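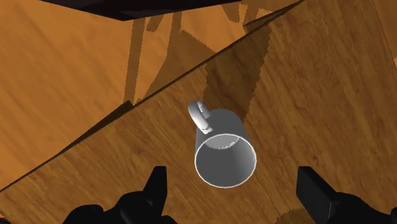
图 3　仿真腕部相机视图:夹爪张开,杯子位于两指之间,尚未接触

3.3　在仿真中比较两款夹爪

本节用同一个抓杯任务比较 Tundberg 与 Zondach 两款二指夹爪。两家的宣传页都写着“适用于日常器皿”,这句话请先放在一边。比较前须完成 3.1 节的控制器安装和 3.2 节的相机标定。

步骤

1. 打开 Cerkham 控制器软件,新建工程,选择“抓取对比”模板。模板自带一份默认摩擦系数,先不要采用,第 4 步会改。

2. 载入第一款夹爪模型,核对指尖坐标系。厂商提供的模型文件不一定把原点放在指尖中心,有的放在法兰面上。原点放错,后面的成功率全部作废,而软件不会报错。

3. 载入杯子模型,放在桌面上,杯口朝上,把手转到远离夹爪的一侧。两款夹爪必须使用同一个初始位姿,请保存为文件,不要每次手动摆放。

4. 打开“接触参数”,将杯壁与指尖的摩擦系数设为你自己实测的值。没有实测值时,取一高一低两个值各跑一遍,两组结果都写进报告。

5. 将夹爪移动到预抓取位,指尖完全张开。切换到腕部相机视图,对照图 3 检查:左右两个指尖都应在画面下方可见,杯口应处于两指尖之间、略高于指尖顶部。如果杯子明显偏向一侧,先回到第 2 步查坐标系,再考虑调相机。

6. 闭合夹爪,力限设为 35 N,两款相同。提升杯子,保持 6 秒,放回。

7. 重复 93 次,导出日志。换第二款夹爪,从第 2 步重新开始。

注意:力限不要按各厂商的“推荐值”分别设置。那样比出来的是两份推荐值,和夹爪本身关系不大。

注意:图 3 中横跨桌面和远处平面的深色阴影,边缘呈锯齿状,这在低分辨率阴影贴图下很常见,对接触计算没有影响。但如果你同时在评估视觉算法,就要小心。阴影接近把手上端,基于颜色或边缘的分割可能把两者连在一起。可提高阴影分辨率后再测一次,两次结果分开记录。

警告:仿真中通过的轨迹不得直接下发到实机。首次实机运行须将速度降到最低档,手放在急停按钮上,并使用塑料杯。

关于读数

日志里的“抓取质量”一栏由软件自行计算,说明书附录没有给出公式,我们问过供应方,得到的答复也不完整。建议忽略这一栏,只看下面几项:

杯子在保持阶段的下滑量
闭合时杯子被推动的距离
提升后杯身的倾角
失败次数及失败时的步骤编号

第二项常被漏掉。两指不同步闭合时,杯子会先被一侧指尖推走,最后仍可能夹住,软件照样记为成功。放到实机上,旁边若有别的物品,这就是一次碰撞。

不能由本节得出的结论

直筒杯壁对平面指尖十分有利,本任务的成功率偏高属正常现象,不要外推到锥形杯、玻璃杯或盛有液体的容器。光滑表面的打滑在仿真里普遍被低估。把手抓取也不在本节范围内,需要改变接近方向,见 3.5 节。

如果两款夹爪的差异小于同一款前后两轮之间的差异,请按“无差异”填写。报告模板中的“推荐型号”一栏可以留空。

使用 Santoso 机械臂的用户另请注意:该臂的默认工具负载为零,更换夹爪后须手动填写质量与重心,否则提升阶段的倾角数据不可用。填写位置在“工具”菜单的第二页,保存后需重启控制器才生效。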